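Visit to the Dremard open day: what we learned before buying our first robot arm

Our company, Rendia, repairs and repacks returned household goods. We are a small firm and until now everything is done by hand. This year we have to decide if we buy a robot arm for the sorting tables, and if yes, how much money we must put aside for it. So in October two of us took the early train to the open day at Dremard, who sell and install such equipment. I promised to write down what I saw, for my colleagues and for other small firms who are in the same position.

Arrival and first hall

The doors opened at 8 in the morning. The parking was already full, so we were glad of the train, although the walk from the station is longer than the invitation says. At the desk we got a badge, a paper plan of the building and a coffee voucher which was valid only in the second hall.

The first hall was for the big machines: palletizers, a wrapping line, conveyors. This is not our size. Still I stayed for the palletizer demonstration, as the speaker explained very well how the floor must be prepared. He said that many customers budget for the machine and forget the concrete. I had also forgotten the concrete. Our sorting room is on the first floor of an old building, and before this visit I had never asked what load that floor can carry. It is now on my list.

The talk about costs

At 11 there was a talk with the title "What you pay after you pay." It was the main reason for our trip and the room was too small for it. People stood along the wall.

The speaker divided the cost of an arm in two parts, the part on the quotation and the part that comes later. On the quotation you usually find the arm, the controller, the basic software and the delivery. Later come the fingers for the gripper, the table or stand, the guarding, the risk assessment, the training and the spare parts. For a small installation, she advised to keep 25 percent of the budget free for the second part, and not to touch it before the arm is running. My colleague had planned much less than this -- we had a quiet lunch.

She also spoke about leasing. For us it is interesting, but the contract Dremard showed has a fixed term of 6 years, and I cannot say today which products we will handle in 6 years. I asked if there is a shorter one. There is, with a higher monthly rate and without the service visits. They will send us both in writing.

Another visitor asked about used arms. The answer was careful. A used arm can be a good buy if the controller is of the same generation as the software you want to use, and if somebody can show you the hours. Otherwise the saving goes away in the first repair.

Lunch and the smaller stands

Lunch was soup and bread in the second hall. There I spent my coffee voucher and visited the stands of the partner firms. Craddock makes tables and stands for robot arms. Their price list is clear, one page, which I liked very much. A stand with adjustable feet costs more than I expected, but they told us that a cheap table that moves a little will cost us many hours of correcting positions. They take back a stand within 7 weeks if it does not fit.

Buvar offers planning in simulation. You give them your table size and a list of your objects, they build a virtual room, and you can see which arm reaches what before you order anything. I was a little suspicious of this before, I thought it was only for nice presentations. After sitting at their desk for a good part of the afternoon I have changed my mind. It is the one service I would pay for already this year.

At the Buvar desk

We asked mostly about mixed goods, as this is our daily problem. A customer can return a toy, a kitchen tool and a bottle of cleaner in the same box, and no two boxes are alike. On their screen was a Franka Emika arm with a two-finger gripper at a white table. A dark ball was right at the fingers, and on the table there were a red lattice tower, a pink pad and something with looped handles like scissors or tongs. For me this was much closer to our work than the palletizer.

It helped me to make a better list of questions. Can the same fingers take a round thing and a flat soft thing, or must we budget a second set? How do we plan for an object with thin struts, which must not be pressed? And how much free space does the arm itself need? On paper I had drawn it as a small circle beside the table. In the rendered view it takes far more room than my circle, and I will draw our plan again.

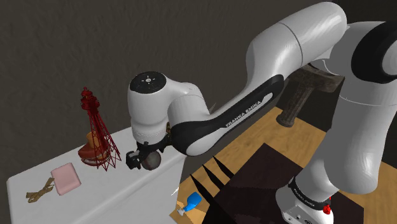
What we will do next

First, we ask the owner of the building for the floor load. Without this paper the rest makes no sense.

Second, we make a list of the goods from our returns, with weight and the largest side, and send it to Buvar for a quotation. They want photos too, from above and from the side, on a plain background.

Third, we correct the budget sheet. The reserve gets its own line, and the gripper fingers also get their own line, separate from the arm. I will ask Craddock for a price for one stand with and without the adjustable feet.

The lease and the purchase will be compared when both contracts from Dremard are here. I do not want to do this from memory -- my notes from the talk are not complete, the person before me was tall and I missed part of the slides. Dremard said that the slides are sent to all visitors by email. If you were also there and received them already, please forward them to us.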